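Chapter 6
Stock, Price and the Promise on the Page

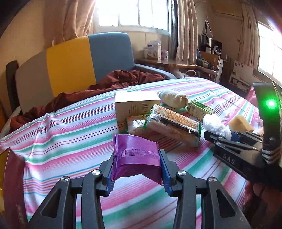
Ottilie Ruchti objects to the chapter title before we've even started. A price on a shop page is no promise, she wrote in the margin of the first draft, it's an invitation to make an offer, and the students should hear that early. Fair. We kept the title. Her point gets its own section (6.2), so hold on to it.

First, the basics. An online store selling licensed goods, caps, scarves, mugs, does two jobs at once. It shows things. It ships things. Trouble starts in the gap between.

Take Pesbridge, a mid-size seller of fan merchandise. January, busy week. The listing feed goes out to two marketplaces every few hours. Warehouse count gets updated overnight, once. So by late afternoon the page says "in stock" and the shelf says otherwise. 410 orders taken on one scarf before anyone pulled the listing. Refunds, angry mail, a seller rating that took months to come back.

Whose fault? Students usually say the warehouse. Read the case again. The count was right when it was made. It was just old.

Key terms for this chapter. Learn them now, they come back.

Feed: the file a seller sends out with titles, prices, quantities.
Latency: time between a change and the page showing it.
Oversell: taking an order you can't fill.
Safety stock: units held back from the feed on purpose.
Landed cost: what the item really costs you once freight, duty and fees are in.

Safety stock is the cheap fix and most small sellers stop there. Hold back a few units per item, hope for the best. Works for slow goods. For a scarf the week of a big game, no. Bheki Kekana's figures for Arnska (table at the end of 6.3) show nearly 7 percent of sales lost to held-back units that where never needed. Too careful costs money too.

Then price. Same problem, worse temper. A customer will forgive "sorry, sold out" faster than "sorry, that was yesterdays price." Hence the small print on so many pages, prices accurate as of such and such a time. Does it protect the seller? Partly. Depends when the contract forms, and we're back to Ruchti's note.

Before reading on, pick any store you buy from. Find its wording on price changes. Copy it out, bring it to class. You'll need it for exercise 2.

6.1 What the Feed Carries

Start with the smallest useful feed. Item number, title, price, quantity, time of last update. Leave out the last one and the rest can't be trusted.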